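Altorance Council Chamber Voting System
Set-up Guide for Clerks and Presiding Officers

Section 8: Preparing and conducting a recorded vote

8.1 Purpose of this section

This section explains how to prepare the Altorance system for a recorded vote in a council, assembly or committee sitting. It applies to installations in which every member has a desk unit and the clerk operates the main console. Councils that use portable desk units should read section 7 first, as the units must be registered before each sitting.

A recorded vote is one in which the name of each member is entered in the minutes beside the vote cast. Votes by show of hands, by voice or by secret ballot are outside the scope of this section. The system does not decide whether a recorded vote is required. That question is governed by the standing orders of the council.

8.2 Before the sitting

The following steps should be completed before members are admitted to the chamber.

1. Switch on the main console and wait for the status line to read READY. Do not open the cover of the console while the status line is blank.

2. Sign in with the clerk's card. The deputy clerk's card may be used, but the name of the deputy will then appear on the printed record.

3. Select Members, then Current List. Compare the list on the console with the register of members held by the council. Any member who has resigned, died or been disqualified must be removed, and any member returned at a by-election must be added, before the list is confirmed.

4. Select Seating. Confirm that each member is assigned to the correct desk unit. Where two members have exchanged seats, the change must be entered under both names.

5. Enter the quorum laid down in standing orders. The console will not open a vote if the number of members signed in is below this figure.

6. Select Test Vote. Each desk unit should show a green light, an amber light and a red light in turn. Make a note of any unit that does not respond and consult 8.6.

7. Select Clear Test. The test results are deleted and do not form part of the record.

Note: The member list can hold up to 200 names. Joint sittings that exceed this limit require a second console, which must be linked by the installer.

Caution: Do not confirm the member list until step 3 is complete. Once confirmed, the list is locked until the sitting is closed, and corrections can be made only by a written entry in the sitting log.

8.3 Entering the motion

1. Select Business, then New Motion.

2. Enter the item number as it appears on the order paper.

3. Enter the short title of the motion. The full text may be attached from a file but will not be shown on the chamber display.

4. Enter the names of the mover and the seconder. For a motion moved by Treasa Buckley and seconded by Åsmund Isaksson, the display will read BUCKLEY / ISAKSSON.

5. Choose the majority required. The options are Simple, Absolute and Two Thirds. Where standing orders prescribe a different majority, choose Simple and disregard the result line, which must then be worked out by the clerk and announced from the chair.

6. Select Save.

Amendments are entered in the same way under the parent motion. They are put to the vote in the order in which they were saved. To change this order, select the amendment and use the arrow keys.

Note: An amendment that has been withdrawn should be marked Withdrawn. It should not be deleted. Deleted items leave a gap in the numbering of the printed record.

8.4 Conducting the vote

1. On the instruction of the presiding officer, select Open Vote. A tone sounds in the chamber and the desk units are lit.

2. Members vote by pressing Yes, No or Abstain. A member may change a vote by pressing a different button at any time before the vote is closed. Only the last button pressed is recorded.

3. The presiding officer should ask whether all members present have voted.

4. On the instruction of the presiding officer, select Close Vote. A second tone sounds and the desk units are locked.

5. Read the result line on the console and pass it to the presiding officer, who declares the result.

6. Select Confirm once the result has been declared.

The casting vote, where standing orders provide for one, is entered separately. If the votes are equal, the console displays TIED and the presiding officer's unit remains open. The clerk must not enter a casting vote on behalf of the presiding officer.

Caution: A member who has declared an interest and left the chamber must be signed out before the vote is opened. A desk unit left signed in will be recorded as Present, Not Voting.

8.5 Printing and keeping the record

1. Select Records, then Print Division List.

2. Check that the number printed at the head of the list matches the number shown on the console.

3. Present the list to the presiding officer for signature.

4. Copy the electronic record to the council's archive before the console is switched off.

Lists are printed in alphabetical order of surname. Councils that publish results by political group may choose Group Order in the print menu, provided that group membership has been entered in the member list.

8.6 Faults during a vote

If a single desk unit fails, the member concerned should inform the chair at once. The clerk selects Manual Entry, chooses the member's name and enters the vote as spoken aloud. The printed record will show the letter M beside that name.

If the console displays fault code 542, the connection with one or more rows of desk units has been lost. Select Suspend Vote. Votes already cast are held but should be treated as void unless the presiding officer rules otherwise. Check the cable at the end of each row, wait for READY, and open the vote again from the beginning.

If power to the chamber is lost, the vote should be taken by roll call and the result written in the sitting log.

8.7 Revision

This section was last revised on 2020-05-09 and replaces all earlier versions.

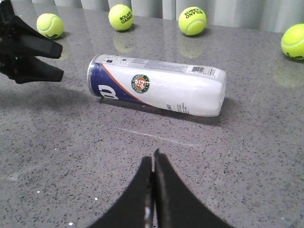

Tennis ball can and balls on a speckled stone countertop.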